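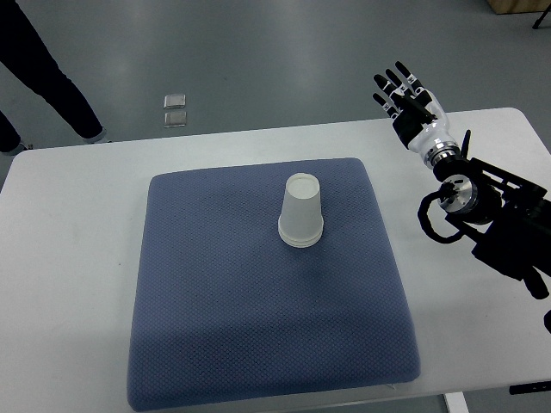
April 29, 2026

Cushion day. I had been putting it off since January, when I wrote in the plan that we would test on soft surfaces "later in the spring," and today it was later in the spring.

Came in early to have the room before the group meeting upstairs let out. Warmed up the arm, ran the finger check, and the thumb was slow to come back from full flexion again. I restarted the controller and it was fine. Made a note of it anyway. The last time I skipped the note I spent an afternoon blaming the policy for something the thumb had done.

The task is the same one we have been running for weeks. Paper cups, upside down, one nested over the other. The hand has to take the top cup off and leave the bottom one where it is. On the bare table the policy does this well enough that I had stopped watching it closely. It comes in from the side, closes thumb and fingers below the base of the upper cup, gives a small twist, lifts. The twist was never something we asked for. It came out of the demonstrations, where Kristýna does it every time and I do it about half the time.

On the cushion the whole thing changes. The weight of two paper cups is nothing, so they don't sink in by themselves, but any downward push goes into the fabric and comes back as tilt. Once the stack tilts, the grip is off-center, and the lower cup rides up with the upper one. I guessed this would happen and it did, though I thought we would lose the stack by knocking it over and we mostly didn't. Mostly we lost it by lifting both cups together, very gently, and holding them up in the air.

First condition: policy exactly as trained on the table, no changes. 20 trials. I am writing the result down here as plainly as I can so that I don't round it up when I tell people about it. It separated the cups in 2 of them. Both of those were near the middle of the cushion, and in both I think the lower cup's rim caught a little in the weave and was held back by it. I would not call either one skill.

Kristýna Kolář came down from the meeting partway through and watched without saying much. Then she asked whether the wrist force reading was going into the policy or only into the log. Only the log. She asked me why, and I started to give the answer I always give, that on the table it made no difference, and heard myself saying it while the hand held up a pair of cups it was supposed to have pulled apart. So that was the rest of the day decided.

We do have the force data. All 3165 demonstrations were recorded with it, including the old ones from when the project was still called Cowie and the file names made no sense. It was only left out at training. Redine will take an extra input stream without complaint as long as the time stamps line up, and for once they did, except in one batch where the force log starts late. I dropped the batch. I should go back and see if it can be shifted, but I was not going to do that today.

While the retrain was running I went through the failed trials one by one and labeled them by hand. I had meant to have a script do it, but the script only knows whether the top cup ended up separate from the bottom cup. It has no idea about the difference between a bad approach and a good approach with a bad grip. Labels I ended up using: pressed too far, closed too low, lifted both, toppled. "Lifted both" nearly always has "pressed too far" in front of it. If I had only kept the final outcome, I would have put this down as a grasping problem and gone off to fix the fingers. What goes wrong goes wrong on the way down, before the fingers have closed on anything.

Looking at it from the head camera you would have trouble seeing it. The hand comes across, the stack leans by a hair, and the picture barely changes. The fabric has such a fine, regular texture that you would expect the dent to show up as a bend in the pattern, and at full resolution it does, but we shrink the image so far down before it reaches the policy that the texture turns to flat blue-gray. I tried feeding in a crop at higher resolution on some saved trials. You can see the dent there. It is also late. By the time the dent is visible the push has already happened, and the wrist has been reporting it for a while. So vision is not the cheap way out here, which I had sort of hoped it would be.

Lunch at the desk. Stikia sent another quote for the tactile fingertips. The price has not moved. I am not going to answer until we know how far the wrist sensor alone will get us, and I told Kristýna so, and she said that was fine as long as I really do answer afterward this time.

Second condition, late afternoon, after the retrain. Same cushion, same cups, same start positions read off the sheet. I had her place the cups so that I would not be favoring the spots I like. The difference was plain from the first trial. The hand came in, touched, and stopped going down. It sat there long enough that I reached for the stop button, and then it closed and twisted and lifted, and the bottom cup stayed on the cushion. Kristýna said "huh," which from her is a lot.

Ran the full set. It was far better than the morning. I have the number in the log and I am leaving it out of here on purpose until I have repeated the set with a different cushion, since one cushion is one cushion. This one is fairly firm and square and doesn't hold a dent. A bed pillow would be another matter. So would a folded towel, and the towel is what people ask about.

What I can put down is how it failed, when it failed. No more pressing too far. What we get now is hesitation. The hand touches, stops, backs off a bit, touches again, and on a few runs it never got past that and I had to end the trial. I suspect the demonstrations. On the table there is a hard, clear jump in the force when you touch something, and the policy has learned to wait for a jump like that. The cushion gives it a slow ramp. It waits for the jump and the jump doesn't come.

Two ways to deal with that. One is to collect demonstrations on soft surfaces, which means more days of teleoperation and my shoulder is still complaining from the last round. The other is to take the demonstrations we have and smear the contact signal at random during training, so the policy sees ramps as well as jumps. Kristýna wants the first one, I want the second. Her argument is that a smeared signal is a guess at what a cushion does, and we have a cushion. My argument is that I am tired. We agreed to try mine tonight, since it costs only machine time, and hers next week if mine is bad.

Also found out that the cups matter more than I thought. They are plain paper, and after enough handling the rims soften and the pair comes apart easier. I had been using one pair all morning. For the afternoon set I swapped in fresh ones on a schedule, which I should have done from the start. It makes the morning result look a bit generous if anything, seeing that the worn pair was the easy case. I will rerun the first condition with fresh cups so the two sets can be compared fairly. Annoying, but it is less than an hour of work.

Things to do:
— rerun condition one, fresh cups, Kristýna placing
— ask Clesel about the thumb, send them the log with the slow return
— look at the dropped batch, see if the force log can be shifted
— find a softer cushion, and a towel
— change the trial sheet so it has a column for cup pair
— check that the arm's cable has enough slack at the far reach, it was swinging more than I like

Started the training run with the smeared contact signal before I left. It should be done by morning. The loss was going down normally when I closed the laptop, for whatever that tells us at this stage.

Walked home. Forgot to eat the other half of the sandwich and it is still in the desk drawer.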